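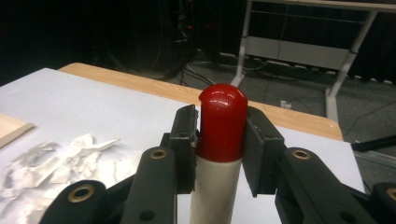 Our tutor's remark on the first draft was that a soup recipe is easy to write and hard to repeat, and that we should say exactly how long the lentils were in the pan. This version does so.

Red lentil soup for the canteen at Plarstead
Project report, food preparation module
26/01/2021

Aim
We wanted a lentil soup that could be made in the teaching kitchen in one lesson, without stock cubes, and that would still be thick enough to serve the next day.

Ingredients for the final batch
849 g red lentils
Onions, carrots and celery, 80 g of each
129 g tomato purée
Ground cumin, salt and lemon juice to taste
Water to cover, with more added as needed

Method
The vegetables were chopped small and cooked in oil with the lid on until soft. Cumin went in next, then the purée, which we fried until it darkened. The lentils were rinsed, added with the water and simmered for 25 minutes. Half the soup was blended and put back in the pan. Lemon juice and salt were added at the end.

Results
We made two batches. In the first, the salt went in with the lentils and the purée was not fried. It tasted sharp and a bit raw, and most tasters left some in the bowl. The second followed the method given in this report. Tasters preferred it, although several asked for more cumin.

Both batches set almost solid in the fridge overnight. The second loosened well with a cup of hot water and needed more salt after that. The first caught on the bottom when it was reheated and we threw part of it away.

Problems
The Skaka hand blender cut out twice because we ran it for too long. We also forgot to weigh the water, so the thickness cannot be compared properly between batches.

Further work
In February we plan to make the soup again with the water weighed, and to try it with half the lemon. The Kjærgaard group has offered to swap tasters with us. We would also like to test freezing, in small tubs, with one tub thawed in the fridge and the other heated from frozen.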